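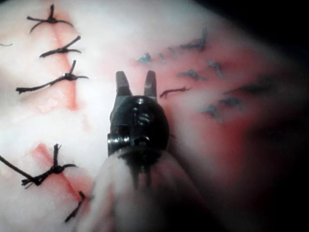 Soomro, from the comments under our last post: we trialled the Cura practice kit for a term and the thing that sold us was how long one pad lasts. Trainees can cram a lot of stitching onto it before you bin it. My only moan is the price of the refills, and that the booking page still shows the old ones.

Fair point on the booking page, it's getting fixed. Cheers for that. Meanwhile a quick gallery from the Skulgate training room, as promised back in March. Short on words this time, the July intake is nearly on us and there's a lot of unpacking to do.

What you get with the Cura hire: use of the two-arm robot for the session, soft tissue pads, thread, needles, and the exercise booklet. Half day or full day. Over 82 sessions run so far at Skulgate, plus a few on the road. Pads come in packs of 4, order code 3012. Please quote the code when you email, saves us both a phone call.
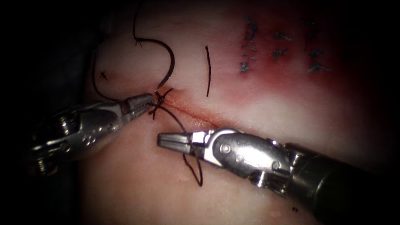
Knots are where most people slow down, so the new booklet gives them a whole chapter and moves the running stitch to later on. We used to do it the other way round and people got fed up. Start with one short cut, get the first stitch tied, then carry on down. Both arms are needed for it - left jaws holding the thread right at the knot, right ones open just below the cut - and that's the bit folk want to repeat before they do anything else. Leave yourself plenty of thread as well. Long loops are a pain but running short half way through a tie is worse. The booklet has a page on thread lengths, its near the back.

Couple of things people keep asking. Yes, you can bring your own thread. No, the pads can't be posted abroad yet, we're working on it. Yes, beginners are fine, first 2 hours are all basics anyway. The full day includes lunch, the half day doesn't (tea and biscuits though).
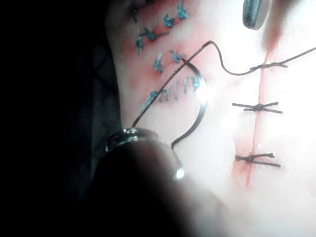 Curved needle and black thread, three knots across the red cut. Blue stitching over to the left.

Refill price is under review, will post the new list when Javier Supplies get back to us. Autumn dates go up next month, mornings tend to fill first so dont hang about. Group rates for hospitals and colleges on request - use the form, not the old email adress, which we don't check any more.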